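Subject: Re: [cell-users] Prirka trial licence, anyone used it?
Date: 6/29/19
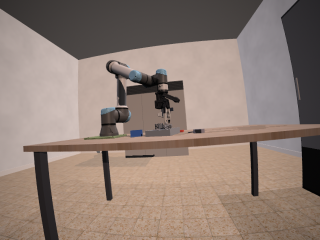 1. What you get

Quick reply, between meetings. Yes, we've had the Prirka trial going since March. Simulator plus a small library of arms and grippers, a few rooms, tables, boxes and trays to pick from. Trial caps you at 4 saved scenes, whcih is mean. Paid seat is 333 a year, or 1000 for the site licence. Support comes through Grida, decent, slow on holidays.

> Has anybody on the list tried Prirka for bench picking? We're at
> Chisholm, small unit, one arm, no spare hours to test on it. Need
> to check reach and gripper clearance over a shallow tray before we
> order fingers. Zirach quoted us for the same thing but wanted a
> site visit first. Is the cheap one good enough, or false economy?

2. Reach and clearance

For reach, fine. Put your tray where you want it, drop the gripper straight down over it, look from low down at table height. Far easier to judge the gap from there than from the default view. Small parts near the rim are the fiddly bit. Set the finger width by hand, the preset is too wide.

3. Gripes

Shadows slow it down badly on an old laptop. Turn them off while you're moving stuff. Manual is 78 pages and the index is usless, just search it. Joint limits for our arm were wrong until the second update, so check yours against the maker's sheet before trusting any of it.

Contact forces - wouldn't rely on them. Use it for layout, then test the actual grip on the bench.

Can't speak for Zirach, never got past the quote either. For one arm I'd do the trial first. Can send our scene file if you want it, shout.

--
cell-users list | Contact the list owner | Copyright remains with posters | Back to top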